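## Part 3: Comparing two grippers in the simulator

I wrote this part after switching between the Plimance and Skuruva finger profiles more often than I care to admit. You'll need the arm loaded and the tabletop room open before you start.

1. Open the gripper panel and pick **Plimance**. Leave the force setting at its default for now.
2. Set the random seed to 304. Use the same seed for both profiles, or you'll be comparing two different tables (ask me how I know!).
3. Press **Home**, then **Open fingers**. Look for the fingers spread and pointing down before you go on. 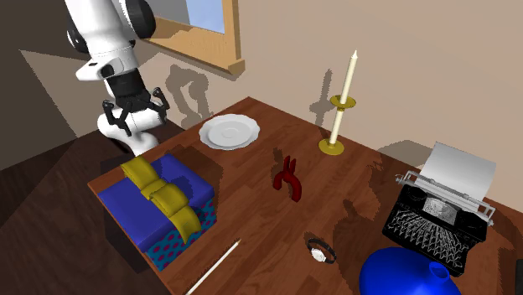
*Fingers open, with the gift box and the plate both on the table.*

4. Choose a target from the object list. I like to start with the gift box - it's big, and that puffy bow gives the planner something to chew on.
5. Set the step limit to 200 and press **Run**. Save the log when it stops.

> **Note:** If the run quits with code 331, the planner couldn't find a path. Raise the approach height one notch and try again.

6. Switch to the second camera and pause the run before the fingers close. Shadows can fool you from a single view, so I check the gap between the fingers and the box from both.

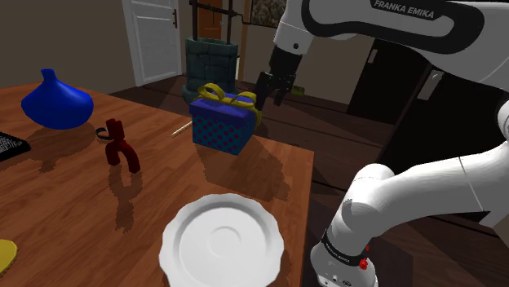

*Second view: open gripper just above and behind the right side of the box.*

7. Load **Skuruva** and repeat steps 2 through 6. Do 3 runs per profile, and put the profile name in each log file, please.

> **Caution:** Don't swap profiles while a run is paused. The fingers change but the old collision shapes stay loaded, and your numbers will be junk. Stop the run first.

Try the vase and the plate next if you have time. Thin stuff like the pale stick I save for last, with the approach speed turned way down. Logs go in the Bestetti folder, next to the arm settings.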